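Turnis Two-Arm Tabletop Kit Review: Can It Put the Baskets Away?

Verdict: capable hardware, immature software, not yet a household appliance.

The Turnis is a two-arm manipulation kit sold for bench use, with a control package from Skevidport. The seller's pitch is tidying: small items into bins, small items out of bins, no fixed positions required. I ran it for most of January on one chore, handling woven trays and baskets, and logged 200 attempts under the supplied policy. The kit costs just under 2,000 dollars without a computer.

Why woven goods

Most demonstrations use blocks or cups. Blocks have flat parallel faces and cups have a wall to close on. A shallow bamboo tray has neither. It sits low, the rim is curved, and the only good grip is on the rim itself. A person slides a fingernail under the edge and does not think about it.

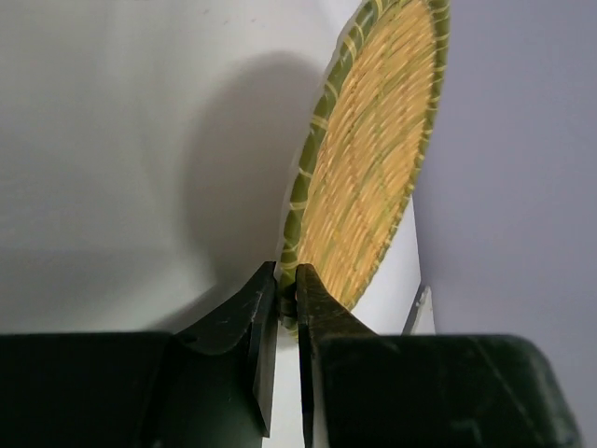 Grip force is adequate for this class of object. The fingers are rigid and angular, with no soft skin, so all compliance has to come from the item being held. Bamboo gives a little, and the bound rim offers enough texture that slip was rare once the fingers were properly seated. Seating them is the hard part. If one tip lands outside the rim and the other lands on top of it, the tray skates away across the table and the arm closes on nothing. The software does notice an empty grip and retries, up to 2 times, before stopping.

Setup

Assembly took an afternoon. The arms are plastic links and servo motors, and the instructions are clear up to the cable routing, where they stop being useful. Leave slack at the wrist and at the elbow. I routed the first cable too tight and the wrist faulted at full extension. Calibration is a scripted routine and should be repeated whenever a base is loosened.
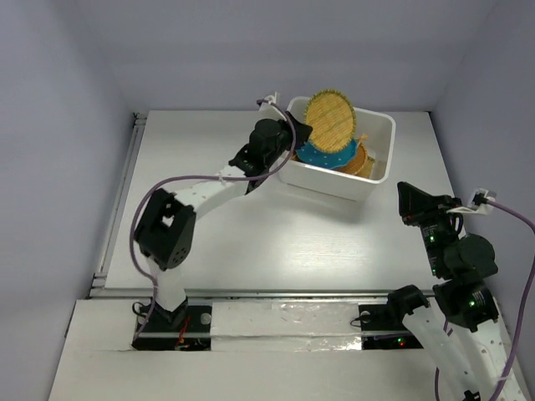
Reach is the second constraint. Either arm can get to a bin on the far half of the table, but the approach angle becomes shallow, and a bin wall that a human hand clears without effort has to be planned around. With two arms near the same bin, the planner prefers to hold one back. This is safe and slow. I saw little work that one arm could not have done alone in the same time.

Picking from a flat surface

An isolated tray on a clear table was the best case. The camera view at the wrist keeps both fingertips visible, and the final approach is usually well centered. Glossy surfaces caused some hesitation under overhead light.
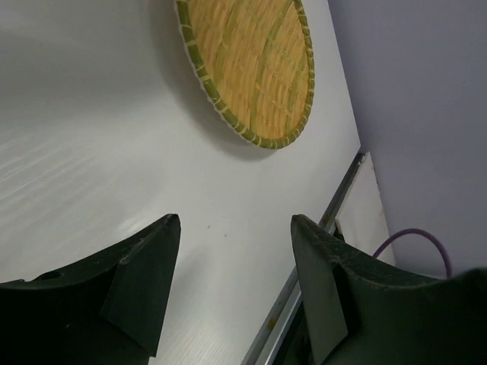
Wrist view, bamboo tray on the tabletop, fingers open.

From this kind of start the kit completed most attempts. I would call it dependable enough for a supervised bench and not for an unattended kitchen.

Picking from a pile

Overlap is where performance drops. Nested baskets of similar color and weave are treated as one object more often than I would like, and the gripper then lifts two or drags the lower one along. Leaf and boat shapes are harder than round ones, as the width at the grip point changes along the length.
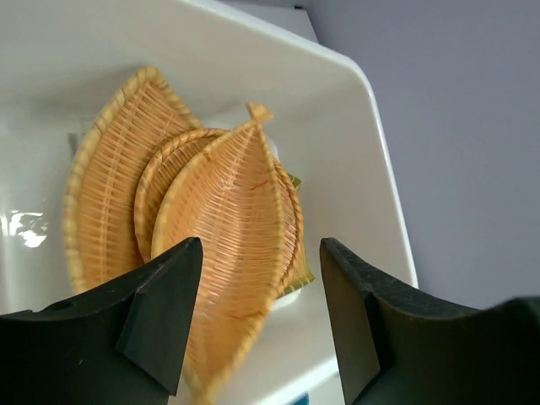 Skevidport lists a clutter update for the control package. The version I tested did not include it. Training your own policy is supported, and the manual suggests 1,000 recorded demonstrations per task, a large commitment for putting baskets in a bin.

Alternatives

The Clarden single-arm kit has a better manual and a shorter reach. For flat-table work I would buy it first. Choose the Turnis if you need the second arm for holding a container still or for recording two-handed demonstrations.

Pros: firm grip on thin rims, easily replaced links, sensible retry behavior.
Cons: poor separation of stacked items, vague cabling instructions, second arm underused.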